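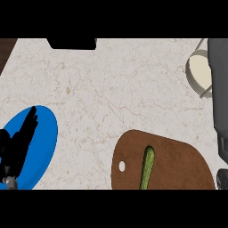
Blue plate on the left, board and cucumber on the right, an arm for each.

I've been pricing up a two-armed kitchen helper since January, and my spreadsheet has got completely out of hand (sorry, Ansel). So these are my tips for anyone else saving up for one!

1. Measure the worktop before you look at a single brochure. I fell for the Trarketti and only then got the tape out. Allow for the arms as well as the chopping board and plate, and leave a good clear stretch of counter in the middle.

2. Ask what the hands cost on their own. My quote from Ballurach had them on a separate line, £603 for the pair, and I very nearly missed it. Get spares priced at the same time, while they still want your business!

3. Try it in the simulator first. Flirnside let you set up a pretend kitchen on the screen, marble and all, and I spent a whole Sunday shuffling a plate and a board about. Cheaper than finding out later that your board wants to be further over.

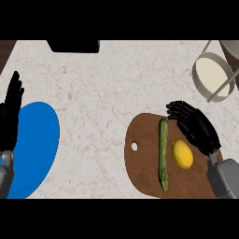 4. Write down the jobs you want done. Mine says cucumber, lemons, plates, in that order. The chap at Yazzie kept steering me towards a fancier model for pastry, and I don't make pastry. Take your list with you and keep hold of it.

5. Budget for the second year too. The service plan I was offered is £21 a month, and it doesn't cover call-outs at weekends.

6. Set a ceiling. Mine is £1008 for the deposit and fitting, and anything over that waits until I've sold the old dresser.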